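so a guy on a parents' forum told me the answer to block clutter is metal bins. deep ones. like restaurant supply deep. i've been arguing with him in my head for a week so now you all get it

for context we have too many blocks. the set that started it was a Breltari starter box, a gift, last January. then my sister-in-law's kids outgrew theirs and we got those too. then i bought more at a church sale like a person who has learned nothing

i have read a lot about toy storage this summer and i want to register a complaint. every article is written by somebody with white shelves and one child who owns a wooden rainbow

canvas cubes: they sag. everyone knows they sag. the photos are taken on day one. ours from Clakport held their shape until the first load of blocks went in and then they looked like a hat someone sat on

clear plastic tubs: fine, i guess. the lids crack at the corners. "you can see what's inside" is the big selling point and what you see is a pile

the drawstring mat thing: you pull the string and the whole floor of toys becomes a bag. great. now it's a bag. try finding one particular block in a bag

which brings me to metal. the pitch is that it lasts forever, it wipes clean, and you can hose it out in the yard. i have never once hosed out a toy container and i doubt the forum guy has either

i bought two anyway. used, from Estholm, the restaurant clearance place out past the tire shop. $6 each. the man at the register asked if i was opening a deli

things i was told would be a problem: the noise. and yes. a block dropped into a metal bin from toddler height is a sound you feel in your fillings. i put a dish towel in the bottom. the towel was removed by the toddler within 5 minutes and is now a cape

things i was told would NOT be a problem: scratches. "it's steel, it'll outlive you." sure, but the used ones come pre-scratched and kids add their own. if you want it shiny, don't put anything in it. that goes for most bins

now the sorting question, where i really part ways with the internet. there's a whole school of thought that says sort by color. there's a printable chart by someone called Eglītis that has been shared 3000 times and it has a color for every bin and a little song

i tried it. reds in one, greens in the other. it lasted until somebody wanted to build something, and what kid builds a house out of only red

sort by length, says the other camp. ok. long ones here, short ones there. makes more sense to me on paper. then you watch a three year old decide what counts as long

my current position, and i'm willing to be yelled at: mix the colors, keep FEWER of them out. a handful per bin. the rest go in the closet and rotate. i know "toy rotation" is also an internet thing and i rolled my eyes at it too

reason it might work: with only a few pieces in a deep bin you can see every one from above. no digging. digging is how you get the dump, and the dump is how you get me on my knees at bedtime feeling under the couch

reason it might not: i've been doing it for nine days. everything works for nine days. ask me when it gets cold and they're inside all afternoon

also somebody replied that her kid sorts 761 blocks by himself every night before bed. ma'am, i don't believe you. i'd like to see the kid and i'd like to see the blocks

anyway writing the date down so i can be held to it. 8/26/25, metal bins, mixed colors, short count. still not sold on the metal

what i'm talking about when i say a few per bin, reds and greens in together, longer and shorter, and room left over:

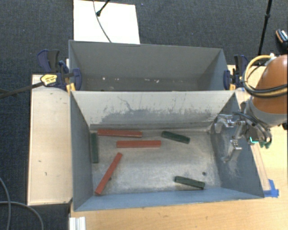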